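From: Yareli Ochoa
To: flondwood-flyers list
Subject: Re: [flyers] Saturday and the shared airspace board

Leopoldo Ventura wrote:
> Can someone explain to me, in words a man of my age can follow, why I now
> have to put a flight plan on the board before I take the quad over my own
> dam? I have been flying that paddock since before half this list had
> thumbs. I filed one on Saturday as a courtesy and it came back "deferred
> pending adjacent operation". The adjacent operation was Hermenegildo, who
> was standing next to me, eating a pie.
> Also, what is a volume and why do I need 7 of them?

Leopoldo,

I'll take these in reverse, as the second question is easier and the first one involves the pie.

A volume is the box of air you say you'll stay inside, with a start time and a finish time attached. You need seven because you drew your route as a long wiggle, and the planner in Kevow chops wiggles into straight bits and wraps a box around each. Draw it as one plain rectangle over the dam and you'll need one. The paddock will not be offended.

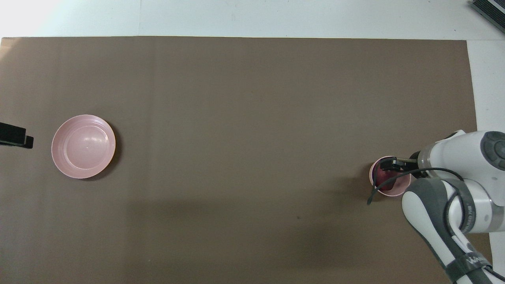 Flondwood Model and Drone Flyers — Airspace Working Group

As for the deferral, Hermenegildo's plan was still open. He had landed, packed up and gone for lunch, but he hadn't pressed "end operation", so as far as the board was concerned he was flying a survey grid over your dam until four o'clock. The software doesn't know about pies. It compares boxes and times, and if two overlap it asks the second person to wait or move. You were the second person by eleven minutes, which I realise is the part that stings.

There are two ways around it. You can ask the first pilot to close the plan (he was within arm's reach), or you can tick "coordinate directly", which sends him a message and lets you share the volume once he agrees. Damilola has tested the second one and says it works provided both phones have reception, so at the dam you'd want to stand on the ute.

On whether you have to do any of this: for the moment, no. The trial is voluntary and it covers our field, the river flat and the strip out to Proltby. We joined because the crop-spraying crews are already using the same system and their machines are a good deal heavier than yours. I'd like them to know you're there. I suspect you would too, on reflection, perhaps after a cup of tea.
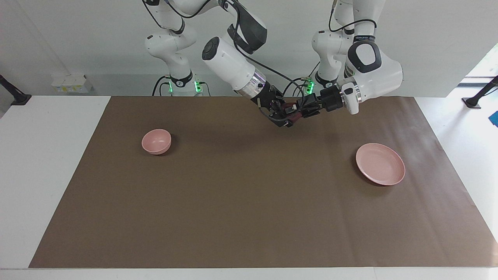 Yareli Ochoa

A few other things while I've got everyone's attention, or at least their inboxes.

Heights. Several plans last month gave height above sea level when the form wants height above ground. Fulgencio's put him 20 metres up, by which he meant 20 metres above the grass, and the converter helpfully turned that into a tunnel. It's been fixed, but check the side view before you submit. If your box is brown, you are mining.

Names. Please give your operations a name the rest of us can recognise. "Test", "test2" and "test2 final" are all currently the same bloke. The aircraft field isn't free text any more either, so pick yours off the list and stop writing "the good one".

Radio. We're still on the usual channel for the field itself. The board doesn't replace a spotter, and it doesn't replace calling out when you're about to land on the shared strip. I'd have thought this was obvious, and then I watched two grown men have a conversation by push notification from opposite ends of a picnic rug.

Batteries. Whoever left the charger going in the shed at Ayala, please collect it. It's on the shelf above the sink and it's unplugged now.

If you get an error with the number 3236, that's your login having expired. Log out, log in, and refile. Any other number, forward it to me with what you were doing at the time, and try to be truthful.

Leopoldo, I'm at the field from nine on Saturday and happy to go through it on your phone. Bring the reading glasses this time. Hermenegildo, press the button.

Yareli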